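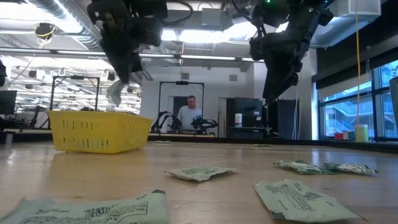
5/11/24 – Rule 7 and the packets

Spent most of the day on the handling rules again. Version four of the document came through from Sorar before I'd had coffee, and it has grown. In April it was a sheet you could tape to a wall. Now it has a section on terms, and a section on who may change the section on terms.

I went to watch the packet task with the thing open on my lap, which I should have done three versions ago. Two arms over the table, green packets, yellow basket. The left arm had a packet hanging by the basket and the right one was pointing at the wood with nothing in its gripper, and I tried to work out which rules I could check from my chair. Not many.

Rule 7 says items must be "presented in a natural and varied arrangement." Fine. Who decides? I asked Lanying Tan and she said she turns some, crumples some, and leaves the rest however they land. That sounds natural enough to me, but the Dela Peña people complained last month that their reviewers kept rejecting layouts for being "too natural," meaning messy. So the same table passes in one building and fails in the next. I wrote UNDEFINED beside it and underlined it twice.

Rule 9 is clear work surface, no foreign material. There was a little white strip lying near the back of the table. By the letter of rule 9, that's a stop. By any sane reading it's a scrap and you carry on. Lanying asked me which one I wanted and I said I'd get back to her. I have not got back to her. If I say stop, every shred of anything is a stop, and the people doing the work will quit reporting them. If I say carry on, why is it a rule?

Rule 12 I do like, to be fair. It says you keep your hands out of the reach of both arms until both are parked, including the one that isn't doing anything. An arm hanging there with an empty gripper looks like it's off duty. People lean in past it. I have leaned in past it. I'd put rule 12 first and in larger type, but the order is "locked" because Namico's training slides already use the numbers.

Then the figures. The cover note says sites using version three had 93 percent compliance. Compliance with what, measured by whom? I dug into the appendix and it's 200 self-check forms, filled in by the same people who'd get a talking-to if they ticked No. I'm amazed it wasn't a hundred. And the target for version four is also 93, so either they're very modest or somebody copied the cell across.

Ukovine wants us to sign by the end of the month. Their man on the call said a shared standard "builds trust." Maybe. I've worked under shared standards before, and what I mostly remember is binders. The good practice I've seen came from someone standing next to the table who knew what bothered them and was allowed to say so.

My list for the reply, before I forget it:
– define "varied" or drop it
– rule 9 needs a size, or a "would it get picked up" test
– rule 12 to the front, numbers be damned
– someone other than the operator does the spot checks
– nothing in there at all about the operator getting tired

That last one bugs me most. They want 700 runs from each site before the review and there's no word on breaks. Four paragraphs on basket placement, though. The basket is to be "upright and accessible." As opposed to what?

Lanying thinks I should sign and argue later. She may be right, she usually is about paperwork. But I've noticed that arguing later means arguing with version five. Going to sleep on it and send the list in the morning.

Need to buy printer paper. Version four is double-sided and I am not.

3 comments | 11 shares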